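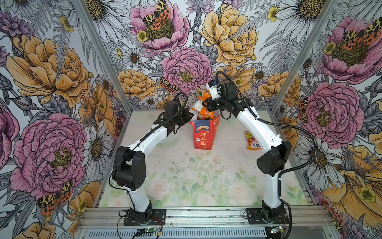
red gift bag, floral walls. ok, gift wrap thread, bear with me

1/ Been meaning to write this up since forever. How I stopped spending a fortune on wrapping stuff. Typing on the bus so expect typos

2/ Background: big family, October is birthday month for us. Five of them in two weeks. Plus my boss. Plus the neighbor's kid who now expects something lol

3/ Last year I added up the receipts. Paper, bags, ribbon, tags, tissue. 2520 crowns. On stuff that goes in the trash by dinner. Felt a bit sick

4/ So. Bags over paper, every time. A plain paper bag with decent handles gets passed around my family for years. There's a green one that has been to Vusdale and back at least three times

5/ Rule: never write on the bag. Tag on a string, tie it to the handle, snip it off after. My aunt writes straight on the bag in marker. Love her. Stop it

6/ Tissue paper: iron it. Low heat, no steam, tea towel on top. Comes out fine. Not perfect. Fine

7/ Do NOT iron the metallic kind. Ask me how I know. (The iron has a gold patch now)

8/ Leftover wallpaper is the best wrap for big boxes. Thick, doesnt tear at the corners, and the end rolls are cheap. The paint shop in Mestov, Väisänen, keeps a bin of them by the door. Paid 500 for a huge flowery roll and I'm still only halfway thru it

9/ Downside, regular tape won't hold it. Use double sided or just tie it with string. Also it wants to curl back up so roll it the other way overnight, with a rubber band

10/ Ribbon: buy one big spool of cotton, one color. Mine is 1000 meters and will outlive me. Cream goes with everything, red was a mistake, it bled on a white sweater when the bag got rained on

11/ Storage. Flat bags standing up in a magazine holder, biggest at the back. Tissue folded inside the biggest one. Tags in an old tea tin. Whole thing fits on one shelf

12/ Ulla Keskinen asked about bottles. Tea towel, two knots, done. The towel is part of the present. Kuo-hua Kwan does it with a scarf and it looks way better than mine, go bug him for the fold

13/ Total so far this year: 566. That includes the wallpaper and a roll of tape I lost and had to buy agian

14/ Someone's going to say newspaper. Yes I tried newspaper. Ink all over my hands and all over grandma's cream sofa. We don't talk about the sofa

15/ ok my stop. Will do cards tomorrow if anyone wants, I have opinions about envelopes. Also if you're near Plidaditz and have spare shoe boxes pls message me, I need four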